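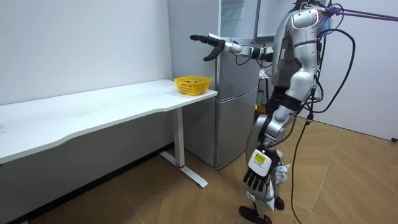 Trostine, August

About us. Short version, as we're mid-run this week and the website is Jocelyn's job and Jocelyn is on leave.

Bellum is a small research group working on how robots pick things up and put them somewhere else. Five of us, one humanoid, a fridge, a desk, a yellow basket. The desk is where most of it happens.

Our method is called Morin. Plain idea. Most systems plan the grasp first and then work out where the object is going. Morin starts at the other end: pick the place to let go, work backwards to the arm, then the wrist, then the fingers. Fewer awkward elbows. Slower to train, and we're still arguing about that.

Branwen Humphreys wrote the first version on her own, evenings mostly. Clifford Sutherland rewrote it so it would run on our hardware without stopping every 2 minutes to think. Keegan Lavoie looks after the robot, the tether, the cables and anything else that can get trodden on.

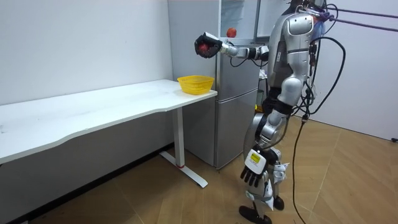 Research / Handling

Apples at the moment. Small red ones. Good test object: round, bit slippery, bruises if you squeeze to hard, and everyone knows what a dropped one sounds like.

Latest result, from the last full set of 1000 tries: 68 per cent of the failures came at the release and not the grasp. We had expected the reverse. So the fingers are mostly fine, the letting go is where the work is. Yvette Hawthorne is writing it up now, draft by Wednesday she says.

Next is Clovska, same method but with the basket moved between tries. Early days. No numbers yet, please dont ask Clifford for numbers.

Visits: yes, by arrangement, afternoons are best. Flat shoes and mind the cables on the floor. Students looking for a project should write to Branwen with a few lines on what they've built, doesn't matter if it worked.

Full staff list and papers to follow when Jocelyn Landry is back.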